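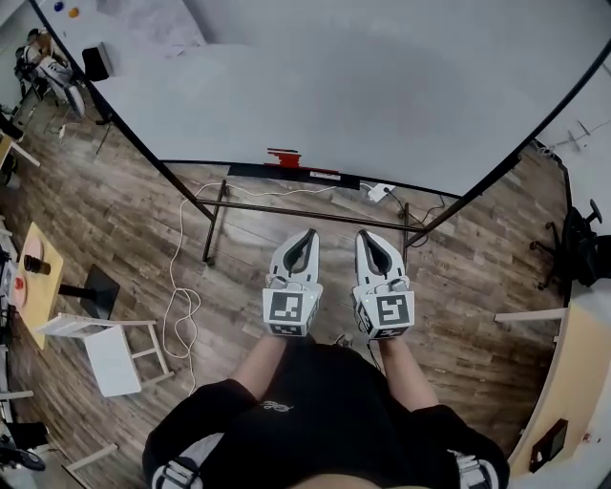 Figure 1. Whiteboard, side table and stool on the wood-plank floor, with the power strip and white cable at floor level.

Stonedix Shared Room Furnishings
Data Card and Release Notes

Summary

Stonedix is a collection of records on the furnishing and daily upkeep of shared rooms at Clollcombe. It covers freestanding whiteboards, small tables, stools, tableware, and the power strips and cables that serve them. The collection holds 4,000 images, of which 2,011 carry a written room note. The remaining images are released without notes and are listed separately in the index file.

The collection is maintained by the Dreseslow office. Rafferty Nguyen-Tran is the responsible editor.

Scope

Records are grouped into 9 room types. The room in Figure 1 is filed under "board and side table," a type defined by one large writing surface on a movable frame and at least one small table within reach of it. Rooms with wall-mounted boards are filed elsewhere, even when the other furniture is the same.

Each room note addresses the following subjects:

Writing surface: whether it is blank or in use, and what is on the tray.
Seating: type, color and position relative to the nearest table.
Tabletop: cups, plates and other small items left out.
Floor: power strips, cables and anything else at foot level.

Sample note

The note for Figure 1 is reproduced as entered.

"Board blank. One small red and black item on tray, not identified. Square light-wood table, black pedestal base. Dark brown cup and pink round plate on table; small red item at left edge. White stool in front of table. Power strip on floor below tray, dark cables plugged in. Long white cable on floor, several coils. Action: coil and secure white cable; return cup and plate to kitchen."

Entry conventions

Editors record only what can be established from the image. An item that cannot be named is entered by color and size. Editors should not guess whether a cup is full or a cable is live. Furniture is described in everyday words, and catalog names from the Gidey furniture list are entered in a separate field when known.

Actions are written as short instructions to the person preparing the room. A cable lying across open floor always receives an action. Items on a table receive an action only when the room is due to be cleared.

Known limitations

Small items on trays and table edges are often left unidentified. Floor color is recorded inconsistently in the earliest notes, where "brown" was used for any wood floor. A total of 80 notes have been withdrawn for revision and will be restored in the August update.

Access and corrections

Requests for access and proposed corrections should be sent to the Dreseslow office, marked for the attention of the editor. Corrections should give the room type, the image number and the line of the note concerned. Accepted changes are entered in the revision log under the name of the editor who approved them.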